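Subject: Re: [gekgate-list] Table top finish for the long room
From: Carola Ackermann

Hi all, sorry, typing this between two other things so bear with me.

Uwe Rothe wrote:
> Can we settle the finish before March please. Hamann have quoted 843
> for oil on all 6 tops, or we do hardwax ourselves. I'm against varnish,
> it looked awful on the old ones after one winter. Also does anyone
> still have the colour card, Malsha had it last.
> Uwe

Uwe — agree on no varnish. We sanded the last lot back and I'm not doing that again, my shoulders still know about it.

Oil vs hardwax. Oil is easier to patch, somebody puts a hot mug down, you rub a bit more in, done. But needs redoing every year and we won't. Be realistic. Hardwax is two coats, thin, and I mean thin — Gun-woo put his on like butter at the other place and it stayed tacky for a week.

Price. 843 is just the oiling, not the delivery, and Hamann want the tops brought to them. So that's a van both ways. Wiebke, could you ask Ollis if theirs is free? If not I'd say hardwax and we give up an afternoon.

Colour card: Malsha gave it to me, its in my kitchen drawer. Will bring. 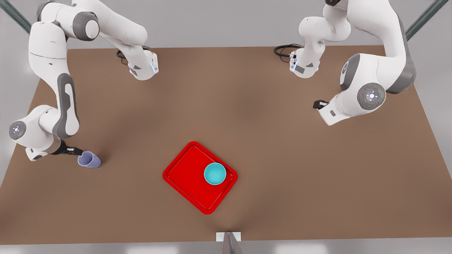
On colour, I'd go mid brown and leave it there. The pale one everybody liked on the card shows every ring and pen mark, and the nearly black one shows dust. We've got pale walls and plenty of light from the yard side so the room can take it. A big brown top against a pale grey floor, as in the picture, is the sort of thing I mean, and our floor will be grey whatever happens because the paint is already bought. Please dont reopen the floor.

Wiebke asked about edges. Round them over a bit before the first coat, finish never holds on a sharp corner. 

Still need: pads for the sander, lint free rags (NOT old towels), someone with a key at 10.

Malsha, are you ok doing the undersides? One coat is enough there but it does need the one, or they cup.

Shout if you disagree, otherwise I'll order the hardwax tonight

Carola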